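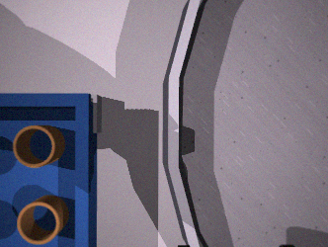 Two tan-orange tubes set in a blue block.

Drain repairs to close lower end of Flitcombe high street

Part of the high street in Flitcombe will be shut to cars from January while a damaged storm drain is replaced. The closure covers the stretch between the post office and the Hatemside turning, and the work is expected to take 43 days.

The drain carries rainwater from the upper part of the town to the brook. Engineers found cracks in it last autumn after water came up through the pavement outside the bakery and got into two cellars. A length of 70 metres will be dug out and a wider pipe laid in its place.

Tirard, the contractor, will work from 8am to 5pm. The firm has written to almost 600 homes and businesses with a map of the diversion, which runs along Mill Road and back past the school. Lorries are asked to use the bypass.
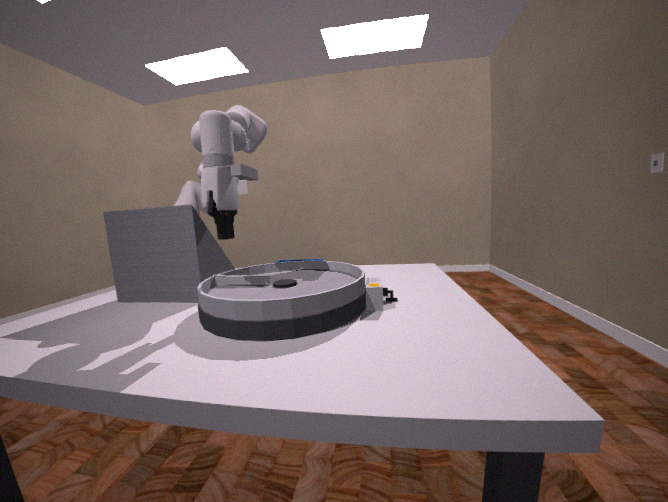 Will the shops stay open during the work?
All of the shops on the closed stretch will trade as normal, and the pavement on the north side will be kept clear for people on foot.

Chia-jung Hsieh, who owns the shoe repair shop next to the bakery, said she was worried about losing passing trade but wanted the job done. "We had water up to the second step of the cellar," she said. "I lost a lot of leather. If they can stop that happening again I can put up with a few quiet weeks."

The number 40 bus will not call at the post office stop. A temporary stop will be put up outside the library, and passengers going to Hatemside should allow an extra ten minutes.

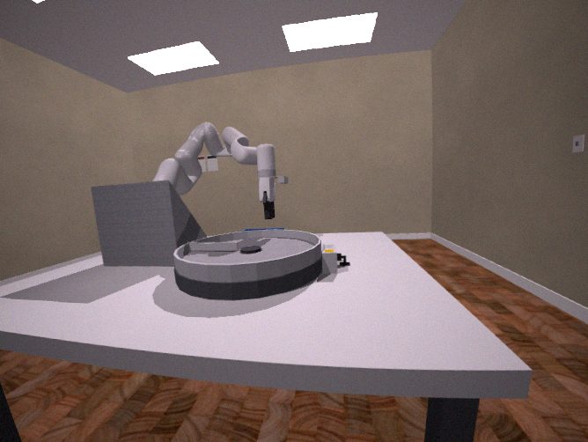 Bin collections on the closed stretch will move to the early morning, before the crews arrive, and residents should leave their bins at the Mill Road corner the night before. Blue badge holders can use the marked bays behind the library free of charge until the road reopens.

Wolfram Bauerfeind, the site manager, said the road could open sooner if the weather stayed dry. Resurfacing will follow in the spring and will be done at night. Questions about access can be put to the site office on Akbulut Lane, which is open until 4pm.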